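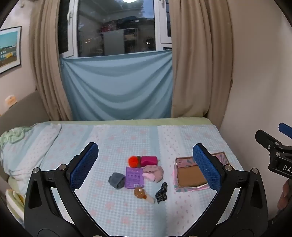
Photo: Stutberg Equipment

June 1, 2022

Well, it finally happened. Stutberg is going to let you pay off a sealing machine over time, and you can set the whole thing up right at the counter in Prellville. I've been bugging them about this for ages, so you can imagine how pleased I was when the email landed this morning!

The short version goes like this. If you run a small paving or striping outfit and you want one of their crack sealers, a melter or one of the tow-behind compressors, you can now spread the cost over as long as 5 years. The lender is Owino, and they've set up a desk inside the Prellville store (it's past the parts window, where the hose racks used to be). You fill out 2 pages, hand over your last tax return, and they call you back. I asked if a one-truck business like mine would even get looked at, and the woman at the desk said that's pretty much who they had in mind.

Used machines count too, as long as Stutberg sold them in the first place and they've got more than 3000 dollars left on the book value. Trailers don't count, which bugs me a little. Neither do hand tools, but I can live with that.

My favorite part is the winter schedule. You can pick a plan with 11 payments a year and skip January, when most of us up here are sitting at home waiting on the phone to ring. Ask for it when you apply, though, because they can't add it later. There's a fee if you pay the loan off early during the first year, so read that page before you sign (I almost missed it, it's on the back).

The Sultden store gets the same setup in July. Until then, folks on that side of the county can do the paperwork by phone with the Prellville desk, but you'll still have to drive over to sign. Walk-ins are fine on weekday mornings. Afternoons were already filling up when I stopped by, so call first if that's the only time you can make it.

I'm putting in for a small melter myself. I'll post again once I hear back from Owino.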